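Jiltby: ficha de datos del conjunto de objetos de mesa

Versión 2. Documentación en español.
Responsable del contenido: Blažena Kopecký, área de documentación de Rindport.

Resumen

Jiltby es un conjunto de registros sobre tareas domésticas y de oficina que se desarrollan en la superficie de una mesa: recoger papel, vaciar y rellenar bandejas, apilar hojas, separar lo que se conserva de lo que se desecha. Cada registro consta de una imagen, una nota de texto y una línea en el índice general. La presente ficha describe el contenido, los criterios de anotación, las limitaciones conocidas y las condiciones de uso.

La versión 2 contiene 1.000 registros. De ellos, 81 corresponden a papel arrugado y 70 a bandejas. El resto se reparte entre sobres, cartulinas, paños, material de escritura y superficies sin objetos.

Motivación

Los inventarios de objetos de mesa suelen recoger piezas rígidas y de contorno estable, como vasos, platos o cajas. El papel arrugado recibe menos atención, a pesar de su presencia constante en cualquier lugar de trabajo. Una misma hoja admite una variedad muy amplia de formas, y su volumen aparente guarda poca relación con su tamaño original. Rindport encargó la serie para disponer de un repertorio descrito con un vocabulario uniforme y en lengua española, que pudiera consultarse junto con el repertorio de textiles Štěpánek, ya publicado por la misma área.

Estructura de los archivos

indice.csv: una línea por registro, con identificador, categoría, subcategoría y estado de revisión.
notas/: textos descriptivos, en codificación UTF-8.
imagenes/: una imagen por registro.
vocabulario.txt: lista cerrada de términos admitidos y de sus equivalencias.
CAMBIOS.txt: diferencias respecto de la versión anterior.

El separador de indice.csv es el punto y coma. Los campos de texto van entrecomillados aunque no contengan separadores. Las rutas son relativas a la carpeta principal y distinguen mayúsculas de minúsculas.

Campos del índice

id: cadena única. No se reutiliza aunque el registro se retire.
categoria: papel, bandeja, textil, escritura, superficie u otros.
subcategoria: término tomado de vocabulario.txt.
color_principal: nombre común del color, sin código numérico.
posicion: izquierda, centro, derecha o combinación de dos valores.
soporte: mesa, bandeja, suelo o silla.
revision: pendiente, revisado o dudoso.
observaciones: texto libre, opcional.

Criterios de anotación

La categoría «papel» se divide en hoja lisa, hoja doblada y bola. Se considera bola toda pieza arrugada sobre sí misma que no muestre una cara plana dominante. Cuando queda a la vista una esquina extendida, se mantiene la subcategoría y se anota la esquina en observaciones.

Para el color se emplean nombres corrientes. «Marrón claro» cubre los tonos tostados y el papel de estraza, si bien no debe deducirse el tipo de papel a partir del color. «Crudo» se reserva para los textiles. En las bandejas, el color anotado es el del fondo; si el borde es distinto, se indica aparte.

La posición se refiere siempre a la mesa y se toma desde el punto de vista de la imagen. Un objeto situado en la mitad derecha se anota como «derecha» aunque se encuentre próximo a la línea media. El valor «centro» queda limitado a los casos en que el objeto ocupa la línea media de la superficie.

Las bandejas se describen por su color y por su situación respecto de la mesa. No se les atribuye función alguna, salvo que lleven una etiqueta legible. Las expresiones «bandeja de entrada» y «bandeja de descarte», frecuentes en la versión anterior, se han eliminado de las notas.
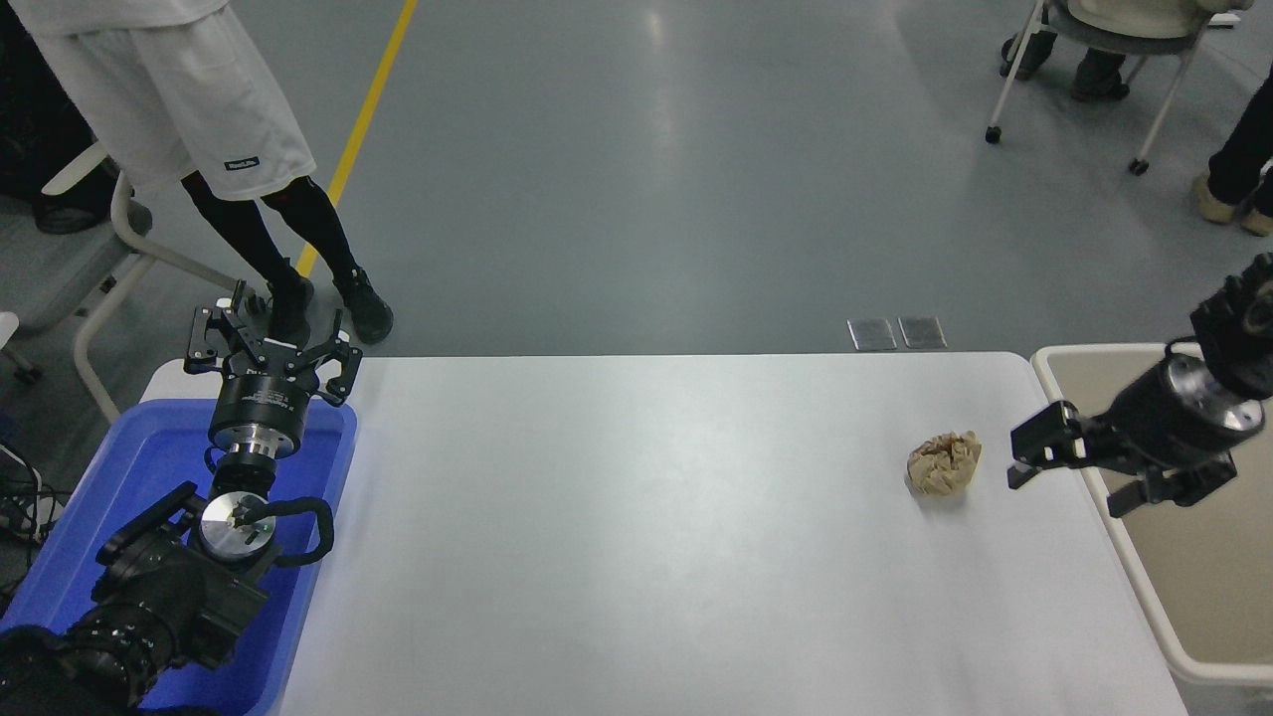

En la subcategoría «bola», la nota debe consignar por este orden el color del papel, la superficie en que descansa y su posición. Una redacción conforme sería: «Bola de papel marrón claro sobre mesa blanca rectangular de esquinas redondeadas, a la derecha. Bandeja azul en el extremo izquierdo; bandeja beige con borde blanco en el derecho». Los elementos del entorno, como el pavimento, las sillas o las marcas del suelo, pueden figurar en observaciones y no alteran la categoría.

Revisión

Las notas fueron redactadas por una persona y revisadas por otra. Las discrepancias se resolvieron con arreglo al vocabulario. Si este no ofrecía respuesta, el registro pasó al estado «dudoso» y así permanece en la versión publicada. La revisión de la categoría «papel» concluyó en octubre.

Limitaciones conocidas

El conjunto no informa del peso, el gramaje ni las dimensiones de los objetos. Tampoco permite establecer el orden de una tarea, dado que cada registro recoge un único momento.

Los nombres de color proceden de la apreciación de quienes redactaron las notas y no de una medición. Entre beige y marrón claro persisten diferencias de criterio, sobre todo en las bandejas. Se recomienda agrupar ambos valores en los trabajos que no requieran esa distinción.

Las personas que puedan aparecer en las imágenes no son objeto de anotación. Queda excluido cualquier uso dirigido a identificarlas.

Condiciones de uso y cita

Se autoriza el uso con fines docentes y de investigación. La redistribución parcial debe conservar vocabulario.txt y esta ficha. Forma de cita recomendada: Kopecký, B., Jiltby: conjunto de objetos de mesa, versión 2, Rindport.

Correcciones

Las propuestas de corrección se presentan mediante el formulario del repositorio Flevonwood, con indicación del identificador, el campo afectado y el valor propuesto. Las solicitudes relativas a más de un registro deben adjuntar un archivo con la misma estructura que indice.csv. Los cambios aceptados se incorporan a CAMBIOS.txt en la siguiente versión.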